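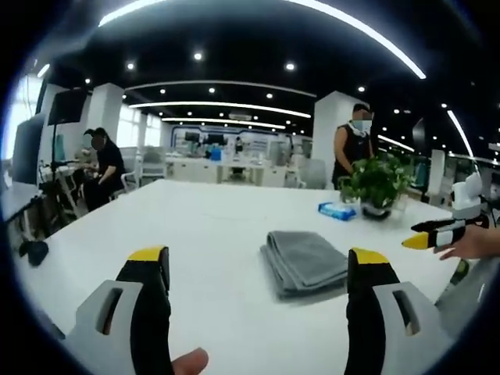 The Plandport Erdale is a meeting table with a one-piece top and a two-column base, sold for rooms that are wiped down between bookings. The top is pressed and sealed as a single panel, with no edge strip and therefore no joint line for dirt to collect in. Standard finish is matte white. Matte white shows coffee rings and pen marks sooner than the gray or oak finishes do, and most buyers who choose it keep a microfiber towel in the room, folded in layers like the gray one on the white top here. A folded towel gives several clean faces before it has to be opened out and refolded. Paper towels are not recommended on any finish. They leave lint on the matte surface and, over time, polish it in streaks.

Top
Core: medium-density board, moisture-resistant grade.
Surface: sealed matte coating on all faces, including the underside.
Corners: rounded, no exposed fasteners.
Finishes: white, light gray, oak print. The oak print has a light grain texture and takes longer to wipe.
Cable port: optional, cut at the factory. Ports can't be added on site without breaking the seal, and doing so ends the coating warranty.

Base
Two steel columns with crossed feet, powder coated. Each foot has a leveling glide with a short screw adjustment. The columns bolt to threaded inserts in the underside. Do not use wood screws in the insert holes. Total weight with base is 43 kg, so two people are needed to turn the table upright after assembly.

Clearances
Allow 700 mm between the table edge and the nearest wall or cabinet where chairs are used. Less is acceptable on a side with no seating. Doors that open toward the table should be measured at full swing, including the handle.

Cleaning
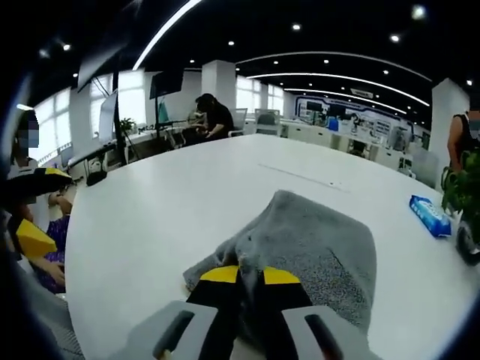 For daily cleaning, use a damp microfiber towel and plain water, or water with a small amount of dish soap. Wipe in straight passes and turn the towel when it starts to drag. Dry the surface with a second towel. Alcohol wipes may be used for ink, but test them first on the underside. Do not leave a wet wipe or a wet towel lying on the top overnight.

Do not use:
Scouring pads or melamine sponges
Bleach, acetone or solvent-based polish
Wax or silicone spray, which makes the top slippery and can't be fully removed

Wash microfiber towels separately from cotton and without fabric softener. Softener coats the fibers and the towel stops picking up water.

Replacement parts
Glides, bolts and port covers are stocked by Rweyemamu. Order by the part code on the underside label. Tops are made to order in the Clurnska plant and are not held in stock. White tops from different production runs may differ slightly in shade, so tables that will be pushed together should be ordered at the same time.

Warranty
Base: 2 years. Coating: 2 years, excluding heat marks, cuts and damage from the products listed above. Keep the underside label in place. Claims can't be processed without the part code.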